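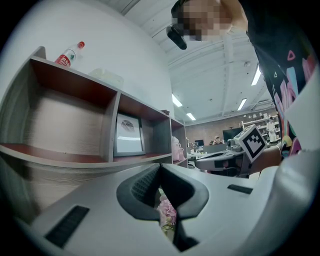

v. 3, p. 1 of 4

Clarura Houseplant Corpus
README and data card, September 2019

What is in the box

959 questions about houseplants, each paired with the reply its asker marked as the most useful. The questions were typed into the Clarura plant-care forum by people whose plants were unwell. The replies were typed by people whose plants were, by their own account, thriving. Draw your own conclusions.

The raw export held 1,540 threads. We dropped threads with no marked reply, threads that were one long argument about tap water, and a surprising number that concerned cats.

Files

questions.tsv – thread number, plant name as given, question text
replies.tsv – thread number, reply text
labels.tsv – thread number, complaint label, annotator initials
plants.txt – common names mapped to Latin ones, with regrets

All files are UTF-8 and tab separated. If your spreadsheet opens them and turns "March-leaf" into a date, that is between you and your spreadsheet.

Labels

Every question carries one complaint label: yellowing, drooping, spots, pests, leggy, no flowers, or other. "Other" is larger than we would like. It includes the person who wanted to know whether a fern can hold a grudge.

Two annotators labeled each question on their own and then met to settle the differences. They used the Trindel guidelines, second edition, which define "drooping" over a page and a half and "leggy" in four words. Where they still could not agree, Mogens Bach decided. His initials appear in the third column more often than anybody planned. Complaints about his rulings on spider mites should be sent to him directly, and he will enjoy them.

Plant names

Names are kept as the askers wrote them. This gives you eleven spellings of "philodendron" and one entry that says only "the big one". The mapping in plants.txt is our best guess. African violets are listed under the older Latin name because that is what the askers used when they used Latin at all.

Splits

Use the last 500 lines of questions.tsv for testing and the rest for everything else. The lines were shuffled once, in June, and have been left alone. Please do not shuffle them again and then write to us about the scores.

Known problems

Overwatering is the answer to a great many of these questions. A program that always replies "water it less" will do embarrassingly well, and you should report that baseline next to your own.
The forum leans heavily toward northern apartments. Advice on cacti is gloomy.
60 replies mention a fertilizer called Tamura by name. We left these in. They are not an endorsement, and a few are closer to the opposite.
Seasons are mostly missing. "It was fine last month" means little when you do not know the month.

Not suitable for

Deciding whether a plant is safe for a pet or a child to eat. The replies disagree with one another, some of them cheerfully.

License and credit

Free for research and teaching. For anything you plan to sell, write first. Cite as "Clarura Houseplant Corpus, version 3". Versions 1 and 2 had the Charbonneau sorting bug, which matched every question to the reply below the right one, and should be deleted wherever found.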